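About Irnell

Irnell is an email deliverability and lifecycle marketing firm. We configure sending domains, build automated message programs, and maintain subscriber data for companies that sell directly to consumers. We do not run search ads, we do not buy media, and we do not rent or resell contact lists.

The company was started by Palesa Adams and Līga Mockus, who had worked together on the mail operations desk at Dorngate, a catalog retailer. Dorngate sent from a single domain for receipts, shipping notices, and promotions. When promotional complaints rose, receipts went to spam as well. Separating those streams took most of a winter, and the method worked out there is still the base of our setup process.

Irnell has 11 staff: deliverability engineers, message developers, two data analysts, and an account desk. Palesa runs engineering. Līga runs client programs and signs off on every contract before it is sent.

What we do

Domain and authentication setup. We publish and test SPF, DKIM, and DMARC records for each sending domain and subdomain. Transactional and promotional mail are placed on separate subdomains with separate DKIM keys. DMARC starts at a policy of none, with aggregate reports collected and read, and moves to quarantine and then reject once all legitimate sources pass alignment. A client with many outside vendors (payroll, help desk, survey tools) should expect this stage to take longer than the rest of the setup combined.

Warmup. New domains and new dedicated IP addresses start with low volume to recently active subscribers. Volume is raised on a schedule set per mailbox provider, and the schedule is held or stepped back when deferrals or complaints increase. We do not use automated warmup networks that exchange mail between seeded inboxes.

List maintenance. Hard bounces are suppressed at first occurrence. Soft bounces are retried and then suppressed under a rule agreed with the client. Subscribers with no recorded activity are moved to a reduced schedule, then a reconfirmation message, then suppression. Opens are treated as a weak signal, as some mail clients load images in advance. Clicks, site visits, and purchases carry more weight in our activity model.

Automated programs. The usual set is welcome, browse reminder, cart reminder, post-purchase, replenishment, and reactivation. Each program has a written entry condition, exit condition, and frequency cap before any copy is drafted. Where two programs could reach the same person on the same day, a priority table decides which one sends.

Message development. Templates are coded by hand in table-based markup with live text, a plain text part, and alt text on all images. File size is kept under the clipping limit of the major webmail clients. Dark mode rendering is checked before approval. We do not send messages made of one large image.

How an engagement runs

Work begins with an audit. We request read access to the sending platform, DNS records, bounce and complaint logs, and any existing suppression files. The audit report lists findings in order of risk, each with a proposed change and the person who would need to make it. The report belongs to the client whether or not further work is ordered.

Setup follows and normally runs 8 weeks. During this period a deliverability engineer and a program lead meet with the client weekly. Changes to DNS are made by the client's own administrator from a change sheet we supply. We will make them directly if given access, but we prefer not to hold registrar credentials.

After setup, most clients move to a monthly retainer. The retainer covers monitoring, blocklist response, one test per program per month, and template upkeep. Copywriting is quoted separately.

Tools

We work inside the client's existing sending platform wherever it can support the program. Internally we use Drendora, our own log reader, which takes bounce and deferral responses from the mail server and groups them by provider and reason code. Drendora currently recognizes 303 distinct response patterns. It is not sold as a product, but clients on retainer receive its weekly output as a spreadsheet.

Test sends go to a seed list that we maintain ourselves. Seed results are reported next to engagement data from real subscribers and are never used alone to state an inbox rate.

Who we work with

Our clients are mainly packaged food, household goods, and specialty retail companies with an in-house marketing team and an online store.

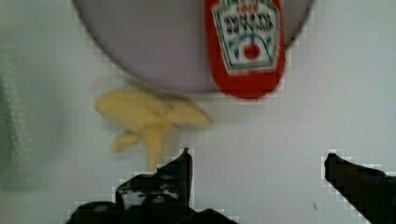
Nearly 9 in ten came to us after a specific delivery failure, most often a blocked holiday campaign or a platform migration that carried over old contacts without their suppression records. We also take on planned migrations, and those are easier for everyone if we are called before the new contract is signed.

Escobar, a regional pantry goods seller, is a typical case. Its reorder reminders and its weekly offers shared one subdomain and one unsubscribe link, so a customer who was tired of offers also lost reminders. We split the streams, built a preference page, and rewrote the replenishment timing to use actual order intervals per item. The Escobar team now runs the program on its own and retains us for monitoring only.

We decline work involving purchased or scraped lists, affiliate mail sent under another company's name, and any program without a working unsubscribe in every promotional message.

Data handling

Subscriber data stays in the client's platform. Where an extract is needed for analysis, addresses are hashed before transfer and the file is deleted when the analysis is delivered. Access is granted to named staff only and removed at the end of the engagement.

Contact

New inquiries are read by the account desk. Please include your sending domain, the name of your sending platform, approximate monthly volume, and a sample bounce message if you have one. Full headers are more useful than a screenshot. Requests for an urgent blocklist review received before 3 p.m. are answered the same business day.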